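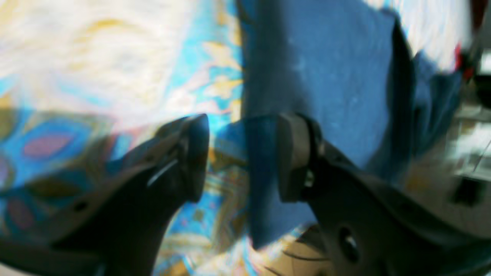

Pleturach cloth handling set
README and data card, kept by Josefien Maes

Contents
326 episodes of a two-finger gripper picking up, moving and putting down small pieces of cloth. Each episode has wrist camera video, joint positions, gripper opening and a text label. Episodes are stored in one folder each, numbered from 1. Gaps in the numbering are episodes withdrawn after review. Please leave them as gaps and don't renumber.

Scope
The set covers pinch grasps on soft items. It does not cover rigid objects, people handing things over, or two arms working together. If you need those, ask for the Sayce set, which has its own card and its own rules.

Before recording
Run the arm through its slow check path with the fingers empty.
Check the finger pads for fluff and clean them with a dry brush. A pad with a torn edge is changed, and the change goes in pads.txt with the episode number it starts from.
Tighten nothing on the gripper between episodes of the same session. If a screw has worked loose, end the session, fix it and start a new one.
Cables should lie where the arm's path doesn't cross them. Walk the path by eye before switching on.
Keep hands outside the marked reach while the arm is powered, including when it is standing still.

Speed is capped at 700 in the Tresirus controller settings (its own units, see config/limits.txt). The controller will accept 1000. Don't use it with cloth. Episodes recorded above the cap are not accepted, however good the grasp looks.
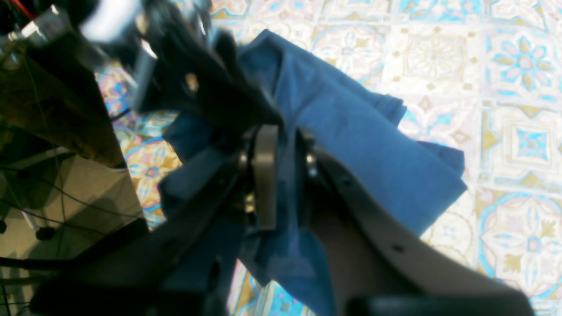 Patterned backgrounds are allowed and we want more of them. Models trained on our first release did well on plain surfaces and poorly on anything with a print or a motif. When recording over a pattern, write "patterned" in the surface field and leave the colour out. Cloth colour goes in its own field, in one plain word.

Labels
Label what was asked for in "task" and what came of it in "outcome". These are often different. Allowed outcomes are held, dropped, missed and stopped, and there are only those 4. A cloth that slips but stays in the fingers is held. Use stopped whenever a person pressed the stop button, even if the cloth was already down.

Do not delete failed grasps. Roughly a third of the March recordings were lost to us this way and we can't get them back.

Blur
Blurred wrist video is normal when the arm or cloth is moving. Keep it. Withdraw an episode only if the video freezes or the time stamps jump.

Known problems
Gripper opening reads slightly high in sessions recorded before the pads were changed to the Seltley type. No correction has been applied.
Some early episodes have an empty surface field.
Bright areas near windows are washed out in the morning sessions.

Changes
Send corrections to Josefien with the episode number and the field. Edits to labels are logged in changes.txt, old value first.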